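# Wide jaws, textured pads and one clear plastic bin

1 June 2023

I've had the two-arm setup running since March, and until now I had been using whatever fingers came fitted. They're fine for blocks and cups. They're poor with cloth, so I set out to compare them with the textured ones and to find out how much the cameras matter while I was at it.

The controller is the same one throughout, a Nandus board driving both arms, with the Julitbridge software on top for teleoperation. I changed two things only: the fingers, and which camera views I let myself look at while driving. The task was folded clothes going into a clear storage bin in the middle of the table.

A few views from the textured finger runs, one from the wrist and two from the head camera.

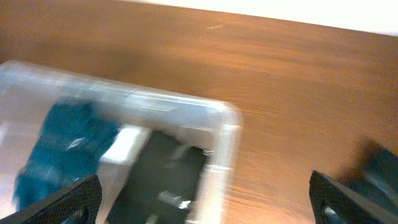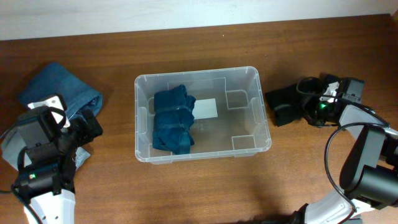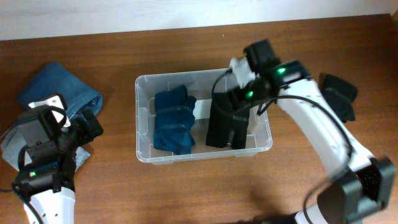 The smooth fingers lost this comparison quite quickly. They can pinch the edge of a T-shirt, but anything folded has layers, and the top layer slides off while the rest stays put. With the textured faces I could close on the whole bundle and lift it in one go. Denim was the exception - it's stiff enough that both kinds managed it, and the smooth ones let go of it more cleanly.

Letting go is the weak point of the textured ones. Knitwear catches on them. I ended up opening the jaws, pausing, and backing straight up, which adds time to every item. There's a setting in Julitbridge for the pause and I have it on 365 milliseconds now. Less than that and the cloth sometimes comes back up with the arm.

The cameras were more of a surprise. I had expected to drive mainly from the wrist views, and I did for the first 12 runs. They're good for the last bit of an approach, when you want to know if a finger is going to land on the rim. They're bad for everything else. Move the arm at a normal speed and the picture smears, and a translucent bin on a brown table hasn't got much of an edge to begin with. From the head camera I could see both arms and the bin at once, so I used that for getting there and glanced at the wrist view at the end.

I tried the wrist cameras at a shorter exposure, 4000 microseconds, and the blur was better but the dark clothes went to a flat black shape with no folds in them. A brighter lamp would sort that out, I think. Glare off the plastic would probably get worse.

Mulcahy mounts are still holding the cameras on and I have no complaints there. The Janis cable clips are another matter, and I've gone back to leaving the cables in a loop with plenty of slack.

Next job is a softer pad with a finer pattern, to see if it lets go of wool any better. I've also got the force limit to look at. It's the same for both arms at the moment, and the right one seems to squeeze harder.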